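Chapter 7
Deciding What to Do Next: Task Planning for Robots with Two Hands

In this chapter you will
learn how a task is broken into steps a program can check
write preconditions and effects for a handful of everyday actions
see how a planner and a motion controller pass work back and forth
build a small planner of your own, using the Rellider toolkit

7.1 A chore that sounds easy

If you have come this far in the book, you have already written code that moves an arm from one place to another without hitting anything, and you have written code that looks at a camera picture and says, with some degree of confidence, "I believe there is a bottle over there." Those were long chapters, and I hope you took a break or two along the way! Now we come to the part I have been looking forward to, where we ask how a robot gets from a plain instruction to a sensible string of movements.

Suppose you ask a friend to tidy up the drinks. You would never add "walk to the desk first" or "make sure your hand is open before you reach." Your friend fills all of that in, and so quickly that the filling in hardly seems like thinking. A robot has to have it filled in by software, and the piece of software that does this job is called a task planner. Throughout the chapter we will follow one chore, which we'll call the Zitstead task after the practice room where we first set it up: find the drinks, pick them up, and put them where they belong. 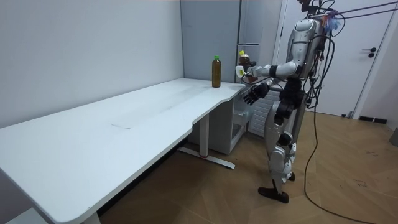 Figure 7.1 A humanoid robot at the end of the desk with a small white object in its raised hand. The bottle with the green cap is standing on the desktop.

Even a modest corner of a room gives a planner plenty to chew on. The desk is mostly bare, so we might think there is very little to decide, but one hand is already busy, and there is more than one bottle within sight. Which should come first? Can the other hand do it, or should the robot finish with what it is holding? And if it has to shift its feet, does that happen before the reach or after it? Every one of these is a choice, and every choice rules some later ones in or out.

7.2 Writing the world down

Before a planner can choose anything, it needs a short and rather blunt account of how things are. We call this the state. In Rellider, the state is simply a list of facts, such as these:

on(green_bottle, desk)
holding(right_hand, small_item)
empty(left_hand)

You will notice how much is missing. The list doesn't mention the color of the floor or the shape of the desk's front edge, and it doesn't give the bottle's position to the nearest millimeter. The motion controller cares very much about that last one, but the planner can do its work without it, and leaving it out keeps the search small enough to finish before everyone goes home.

An action, then, is a named step with two parts. Its preconditions are the facts that must hold before it can begin, and its effects are the facts that change once it is done. To pick up the green bottle with the left hand, that hand must be empty and the bottle must be within reach. Afterward the hand is no longer empty, and the bottle is no longer on the desk. If you have ever followed a recipe that told you to fold in the egg whites you were supposed to have beaten ten lines earlier, you already have a good feeling for why preconditions matter.

The sample problem in the Jestbridge exercise set looks tiny on paper, and yet a planner that tries everything blindly will visit 2707 states before it finds a plan. Add one more closed door and the number climbs to 2725, a gentle rise, as these things go. With the simple guiding rule you will meet in Section 7.5, the same first problem is solved after 700. I'd encourage you to run all three and watch the counter, as I still do with my coffee in the morning.

7.3 When one hand isn't enough

Some steps belong to both hands together. A slippery or heavy object may need one hand to steady it and the other to carry the weight, and our list of facts has to be able to say so. It's tempting to write this as two separate pick-up actions, one after the other - and I did just that in my first attempt - but the second action will then fail its own precondition, as the bottle has already left the desk.

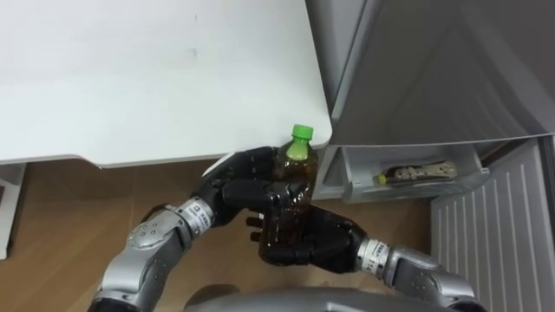
Can a planner treat a two-handed hold as a single action?
Most planners can, and it is often the simplest way to write it: the action asks for both hands to be free at the start, and its effects mark both as busy until the object is let go.

We will write that action out in full in Section 7.4, using the notation from the Le Goff library, which handles shared holds a little more neatly than Rellider does. Pay special attention to the release step. Students very often remember to free one hand and forget the other, and the planner will then go on believing, quite stubbornly, that the robot has only one hand to work with for the rest of the day.

Before you read on

Take a sheet of paper and write the preconditions and effects for these 2 actions: opening a door with one hand while the other holds a bottle, and passing a bottle from the left hand to the right. Keep your answers, messy or not. We'll come back to them at the end of the chapter, and you will probably want to change a line or two.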